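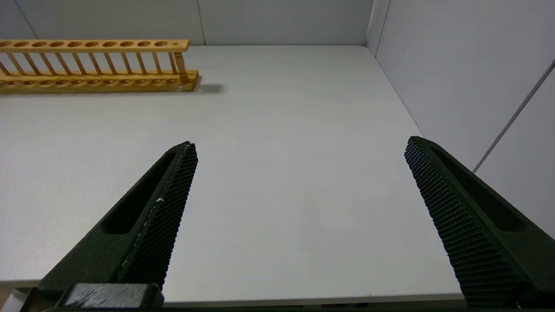
Test tube rack

A test tube rack is a piece of laboratory equipment that holds test tubes upright, usually in one or more rows. Racks are used to keep tubes in order during an experiment, to carry several tubes at once, to store tubes between uses and to let washed tubes drain. They are made of wood, wire, plastic or metal, and are found in schools, hospitals, water works, breweries, dairies and research laboratories.

A test tube has a rounded bottom and cannot stand by itself. Some kind of support has therefore been needed for as long as tubes of this shape have been in use. In small numbers, tubes can be stood in a beaker or a jar, but they lean against each other, are hard to tell apart and tend to knock together. A rack gives each tube its own place.

Names

In American usage the words "rack" and "stand" are both common. Some supply catalogs keep "stand" for a support with a single row and "rack" for one with several rows, but this is not followed everywhere. "Block" usually means a solid piece with holes bored into it, most often meant for small tubes or for heating. A test tube holder is a different tool, a clamp with a handle that grips one tube while it is being heated.

Construction

The most familiar type has two horizontal boards joined by end pieces. The upper board has a row of round holes, and the lower board has a matching row of shallow dents that catch the bottoms of the tubes. The holes are bored slightly wider than the tubes, so that a tube slides in easily but does not lean much. A hole bored for a 16 mm tube will hold a narrower one loosely and will not take a wider one at all.

Many racks of this type also have a row of upright pegs, set behind or beside the holes. Washed tubes are placed upside down over the pegs to drain. The pegs are thinner than the inside of the tube and may be tilted a little so that water runs off to one side.

Racks with more than two levels are made for long tubes. A middle board keeps them from swaying. Racks for short tubes may have only one board, thick enough to hold the tubes by friction and depth alone.

The number of places varies widely. School racks often have a single row. Racks for clinical use may hold 30 or more tubes in a grid, with letters along one side and numbers along the other, so that a tube can be named by its position.

Materials

Wood was the usual material in the nineteenth century and is still sold. It is cheap, light and quiet, and it does not chip glass. Beech, birch, maple and pine are all used. Bare wood stains easily and swells when it is wet for long periods, so most wooden racks are oiled, waxed or varnished. Strong acids char the wood, and older racks often have dark rings around the holes. Wood is also hard to disinfect, and for that reason it has largely gone out of use where blood or bacteria are handled.

Wire racks are made of steel rod, bent and welded into an open grid. The steel is coated with plastic, plated, or left bare if it is stainless. Water passes through the rack freely, so wire racks are well suited to water baths, where the rack and tubes are lowered into warm water together. Coated wire lasts until the coating cracks, after which rust spreads underneath it.

Plastic racks are molded, or cut from sheet and fitted together. Polypropylene is the most common plastic because it resists many chemicals and can be put through a steam sterilizer. Acrylic is clearer, and lets the contents of the tubes be seen from the side, but it is damaged by alcohol and by many solvents and softens in heat. Plastic racks are often too light to stay down in a water bath and are sold with weights or clips for this use.

Metal blocks, usually aluminum, are used when tubes must be kept at an even temperature. The block is set on a heater or in ice, and the close fit between the metal and the glass carries heat from one to the other. Foam racks are light and cheap and are often the packing in which new plastic tubes are shipped.

History

Small glass tubes closed at one end came into regular use in chemistry in the early 1800s. Supports were at first made by the chemist or by a local joiner, and no two laboratories had the same pattern. By the middle of the century, instrument dealers were listing wooden stands in their catalogs, often with draining pegs, and chemistry sets for home use included small versions of the same design.

The spread of bacteriology late in the century changed what was wanted. Cultures were grown in large numbers of tubes, and the tubes had to be kept warm for days. Wire baskets and wire racks were better suited to the incubator than wood, as warm air could move between the tubes.

Clinical laboratories grew quickly in the twentieth century, and with them the need to keep many samples in a known order. Grid racks with printed markings became common. In her survey of bench equipment, the historian Ginette Vasseur describes the stock book of Cordier, a maker of laboratory woodwork, which lists nine patterns of stand in its first edition. The commonest had six holes and six pegs, and the firm kept it in production with hardly any change in the spacing. Vasseur notes that the drawings for it were passed from one foreman to the next on a single sheet of card.

Injection molding made plastic racks cheap after the middle of the twentieth century. The Lerkex rack, a molded grid in two halves that snapped together, was sold mainly to hospitals and came in several colors. The color was meant to show which department a set of samples belonged to, though many laboratories used colors in their own way or took whatever was in stock.

Use

Tubes are normally placed in the rack in the order in which they will be handled, starting at the left. In a series of dilutions, each tube receives a portion from the one before it, and the rack keeps the sequence clear. Some workers move a finished tube to the back row, or leave a gap after it, to mark how far the work has gone.

Labels are usually put on the tubes and not on the rack, because tubes can be moved. If both are marked, the markings have to agree. A tube without a label that has been taken out of a rack may have to be thrown away.

Hot glass tubes should be cooled before they are set in a plastic or painted rack. A wooden rack will take a warm tube but may scorch if the glass has come straight from a burner. A rack full of tubes is carried level with both hands and set down away from the edge of the bench.

In schools, the rack is often among the first items handed out in a chemistry class. A typical set of exercises on salts or indicators needs between four and six tubes for each pair of students. Teachers' guides commonly ask that racks be returned with the tubes upside down on the pegs.

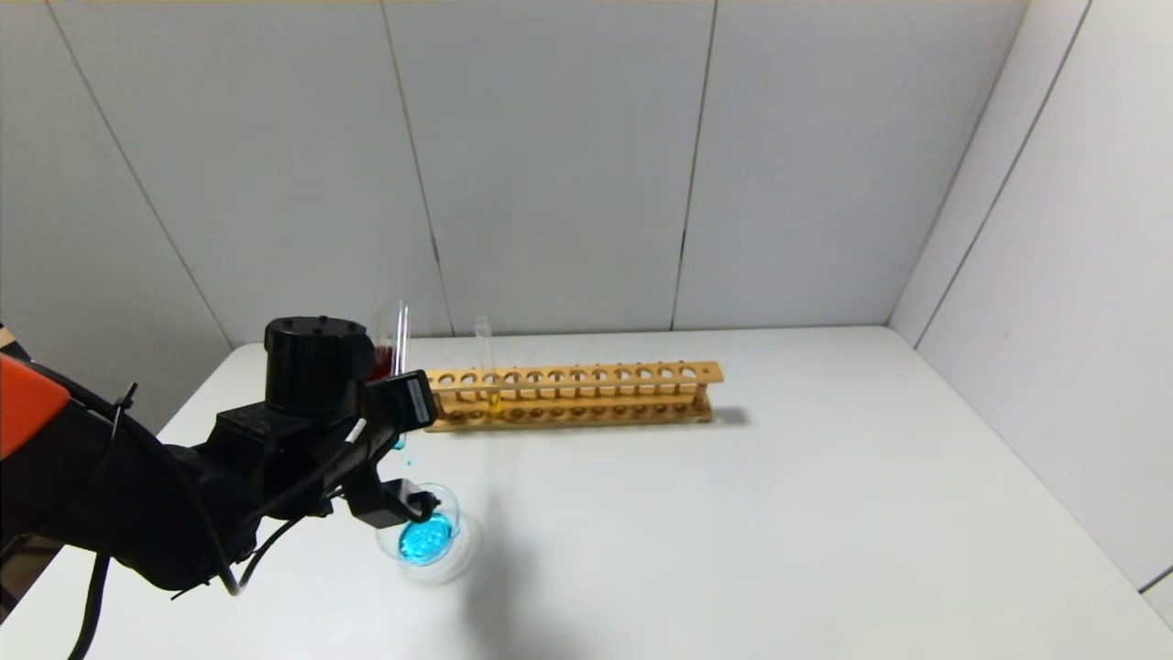 Cleaning and care

Wooden racks are wiped with a damp cloth and dried at once. They should not be soaked. Stains can be sanded out if they are shallow, and the wood is then oiled again. Loose end pieces are reglued, and broken pegs can be replaced with dowel of the same width.

Plastic and stainless steel racks may be washed by hand or in a laboratory washer. Racks that have held infectious material are disinfected or sterilized before washing. Polypropylene can warp in the sterilizer if something heavy is placed on top of it.

Coated wire racks are checked for cracks at the joints. A cracked rack can be used dry, but it will leave rust marks in a water bath.

Dimensions

There is no single standard size for racks. Makers generally follow the outside diameter of common tubes, and give the hole size in millimeters, even in catalogs printed for the American market. The distance between holes is set partly by the lip of the tube and partly by the need to get fingers around it. Closely spaced racks save room in a refrigerator but make it harder to lift one tube without moving its neighbors.

In a comparison of storage racks, Dae-han Kong measured the spacing in 16 models and found that outer size was a poor guide to the number of tubes held. The densest model in the comparison, from Aleo, was designed for freezers and had square openings in place of round ones. Cold rooms with large collections may hold some 900 racks on open shelves, and a small difference in width can then decide whether a shelf takes one more row.

Related equipment

Vial racks have flat floors, since vials stand by themselves. Pipette stands hold pipettes upright or lay them in notches. Draining boards, such as the wall-mounted Grustura board, carry long pegs for flasks and beakers as well as tubes. Centrifuge racks hold tubes with pointed bottoms and have deeper holes.

See also

Beaker
Laboratory glassware
Pipette
Test tube
Water bath

References

Kong, Dae-han. "Spacing and Capacity in Storage Racks for Glass Tubes."
Vasseur, Ginette. Wood, Wire and Glass: Equipment of the Laboratory Bench. Chapter 9.
Cordier. Stock Book of Stands and Supports. First edition. Scanned copy, retrieved Feb 20, 2018.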